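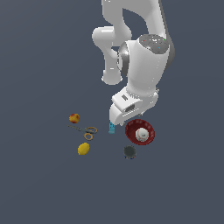
*White on slate gray*

# The Low Note

I bought the accordion in Plonditz in February, from a shop that mostly sold lamps, and I carried it home on the bus in my lap like a birthday cake. It was a Zedeck! A real one, red, with the number 2719 stamped inside the strap plate and a smell of pepper when you opened the bellows. I couldn't play. I had taken two years of piano as a kid and hated them both, but I put that thing on my shoulders in the kitchen and squeezed, and out came a chord so big the cat left for the evening.

I played every night after that. I played the one polka I could find music for, and then I played it slower and called it a waltz. My downstairs neighbor banged on her ceiling, and after a week or so she started banging in time, which I took as encouragement.

There was one problem. The lowest button on the left side made no sound at all. You pressed it and got air, a long sad breath, like somebody sitting down after a hard shift. I wrote to the lamp shop and the man wrote back on the back of a receipt: *Try Kistholm. There's a woman on the harbor who used to tune for the factory.*

So I went to Kistholm. Of course I went! I had never been on the ferry in winter and I had never had a reason. 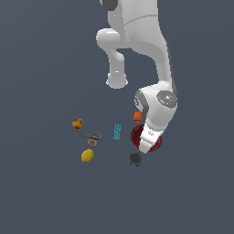
**Part Two: The Crossing**

The boat was the Tully, and she was old and broad and painted green up to the rail. The crossing takes 40 minutes if the wind is kind. It wasn't. I sat in the cabin with the case between my knees, next to a boy holding a sack of onions and a bride's mother with a hat box (she told me about the wedding before we were out of the harbor, all of it, down to the soup).

"What's in yours?" she asked.

I told her. She looked at the case, and then at me, and then she called across the cabin to the man selling coffee, and he called up the stairs to somebody else, and by the time I understood what was happening I had the straps on.

"I only know one," I said.

"Then play one," said the bride's mother.

I have never been so scared or so happy. I played the polka, badly, with the floor going up and down under me, and my left hand slid to the wrong place every time we dropped off a wave. The boy beat on his onions. The coffee man knew the words! I hadn't known there were words. They were about a goose who wants to be mayor, and everybody sang them, even the people who looked green, and at the end of each verse, where I should have had the low note, there was that empty breath of air.

The second time around, the captain filled it in with the ship's horn.

I felt it in my teeth. The whole cabin roared. We did the goose song again, and again, and he hit it every time, right on the beat, somewhere above our heads where he couldn't possibly have heard me. They must have left the door open at the top of the stairs.
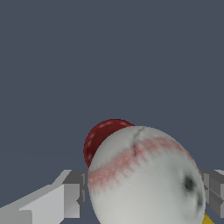
## Kistholm

The town has roughly 4000 people in it and I think half of them were on the dock, wanting to know why the Tully had been hooting like that in clear air.

The tuner lived above a net store. She was small and brisk and she had the back off my accordion before I'd found a chair. She held a reed up to the window, hummed at it, blew on it, frowned.

"It's only stuck," she said. "Somebody's spilled something sweet in here. Plum brandy, I'd guess, and a long time ago."

She cleaned it with a brush and a scrap of chamois while I ate her gingerbread. Then she handed the whole thing back and told me to try it.

The note was gorgeous. It was round and brown and it went on for as long as I had arm to give it, and she shut her eyes to listen.

"Well?" she said.

I told her about the horn. I told it too fast and had to go back for the goose. She laughed so hard she had to put down the screwdriver, and then she wanted to know which verse we'd gotten to, because there were six, and the ferry people always forgot the one about the hat.

She taught me that one before the last boat. I wrote it on my wrist in pencil and ran all the way down to the harbor, and the coffee man saw me coming and waved both arms at the wheelhouse.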